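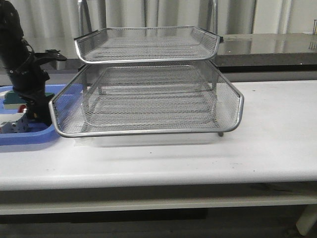 Are two-tier mesh letter trays worth having on a desk?

Posted by Kubo, Monday

I keep being told to get one of these for the post and school letters. Mesh baskets, shiny rim, one tray above the other. I have my doubts. The top tray is narrower than the bottom one and only thin posts join the two, so will it hold a proper stack of A4 or will it wobble? At the moment everything goes in a blue plastic bin and I can't say I suffer for it.

prolurik
Posts: 1,630
Depends what you put in it. Mine has been fine with up to 6 cm of paper on the bottom and much less on top. I wouldn't trust the top with catalogues. Measure the inside before you buy, as sellers like to quote the outside, rims and all. Check the feet too, bare metal will mark a white table. And be wary of "organises your whole office" on the box. You still have to open the letters.

Clalalon
get one there great

karnent_desk
I had a three-tier one and gave it away. Pens and paper clips poke through the mesh and dust sits in it, which you only get out with a brush. If the bin works, keep the bin and spend the money on a few card folders to stand up inside it.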